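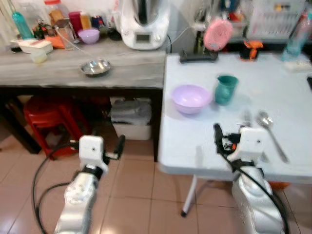
Cable slack on two-arm setups, and where do you draw the line?

Posted by haldane_shop, Tuesday, February 15, 2022

We are rewriting the bench rules for our two-arm kitchen cell and I want to hear what others do. The current draft says:

Cables on the floor are allowed outside the reach of either arm, never between them.
No glass inside the reach of either gripper.
Speed limited to 50 percent until the operator has run the task through once.
Fingers open before the arms are parked.
Loose metal (spoons etc.) goes on the table only if the task uses it.

The argument is over the first one. One side wants every cable clipped to the arm up to the wrist. The other side says a clipped cable fails sooner than a loose loop and is harder to check.

----

rkettle
Clip them. We had a loop catch on a folding table leg and it dragged the whole table over. Folding tables weigh nothing.

----

Mereana Pearce
I wrote the version we use at Ketthorpe, so I'm biased, but I would not clip all the way to the wrist. Clip at the base and at the elbow, leave a loop between, and write down how long the loop can be. Ours says it can't reach any table leg or stool when pulled straight out by hand. Somebody checks that at the start of the shift. It takes a minute.

The wrist is where people overdo it. Tight clip, full rotation, and the connector goes.

----

rkettle
Loop length is fine on paper. Then someone moves the table and it's wrong.

----

Mereana Pearce
Then you tape the floor where the table legs go. If the table moves off the tape, the check gets done again. That is in our rule too, I left it out.

----

dmo_9
Does anybody have a rule for power cords on the counter? The draft only talks about arm cables. An appliance cord lying across the worktop is the same hazard to me, maybe worse, as there's a machine on the end of it that can come down. We unplug anything the task doesn't need and put the cord behind it.

----

haldane_shop
Good point, there's nothing in the draft on that. I'll add it. Probably "appliances not in the task are unplugged, cords off the front half of the counter."

----

tallow
I'll disagree with the glass rule. If you're practicing in a real kitchen layout there will be jars, and moving them all out makes the practice less useful. We allow glass on the counter if it's lidded and behind the work area. Plastic bowls and cups only on the table itself.

----

rkettle
Lidded doesn't matter when it hits tile.

----

tallow
It matters for what's in it. Our log has 236 sessions and 4 drops, all plastic, all off the table. Nothing has come off the counter.

----

haldane_shop
The draft already says "inside the reach," so a jar at the back would pass if the arm can't get there. I'd want the reach marked, though. Going by eye won't do.

Updated the first rule to base and elbow clips, with the pull test and the tape. Still open on glass. I'll post the new draft when the others have read it.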